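Pelent Night Warden Collector Figure - Limited Edition

Product code: 2791
Maker: Zutudska
Edition size: 300
Recommended age: 15 and over
Availability: Pre-order, dispatch from September

The Night Warden was the last boss in the handheld game Pelent, and this is the first time he has been made as a jointed figure. The sculpt is by Theresia Hollenstein, who also drew the character sheets for the game's second release. He comes in the grey winter coat from the harbour chapter, with the lantern and the short staff. The brown coat version sold out last year and will not be made again.

The figure is painted by hand at the Zutudska workshop. Small differences in the face and the coat lining are normal and are not treated as faults.

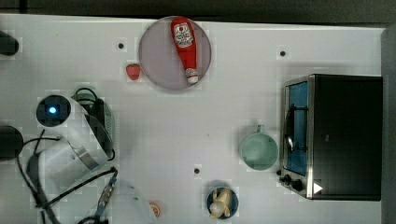

Scale is the question we get most by email, so please read the measurements before you order. The Night Warden is 1:12 and will stand correctly next to the other Pelent figures, but he is small if you are used to the larger statues. Kitchen things are a fair guide to what he will look like on a shelf: he is a good deal shorter than a ketchup bottle like the one lying on the plate, and his lantern is smaller than a strawberry. With the staff raised he needs more headroom than the box suggests - allow a hand's width above him.

What is in the box

Night Warden figure
Grey cloth coat, removable
Lantern with hinged door
Short staff
2 spare pairs of hands (open and gripping)
Alternate head with hood down
Clear stand with peg
Numbered card

The lantern does not light up. A lit version was shown as a prototype, but the battery would not fit without making the lantern too big for the hand.

Joints and posing

The shoulders, elbows, hips and knees are ratchet joints and will be stiff at first. Warm them with a hairdryer on low before moving them. The wrists are pegs and should be pulled straight out, never twisted. The neck is a ball joint and takes both heads.
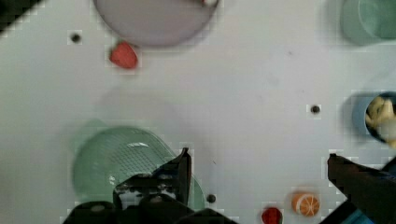

He will stand without the base in most poses, but we recommend using it if the coat is on. The cloth is weighted at the hem and pulls him backwards over time. The peg fits the left foot only.

Works with

The stand is the same type used for the Fuchs and Husach figures, so all three can be linked in a row. The staff can be held by Fuchs. Husach's hands are too large for it.

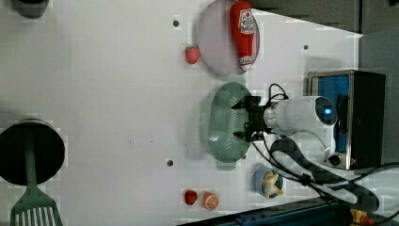
Plate, bottle and strawberry on the white tabletop.

Ordering and delivery

Limited to one per customer until 21/10/2026. After that any remaining stock goes on open sale. Payment is taken when the figure is dispatched, and you can cancel before then by replying to your order email.

Box weight is 334 g. UK orders go by tracked post. For orders outside the UK, import charges are paid by the buyer.

Card numbers are given out in order of dispatch and we can't hold a particular number. Spare hands and staffs can be bought separately while they last - write to Nuala Dolan in customer service with your card number.

Customer comments

"Paint is very clean, better than on my Husach. Knees were tight but loosened up after the hairdryer." - Hafiz Wattimena

"Good figure. Coat sits a bit wide at the shoulders. I use the hooded head." - Balthasar Wieser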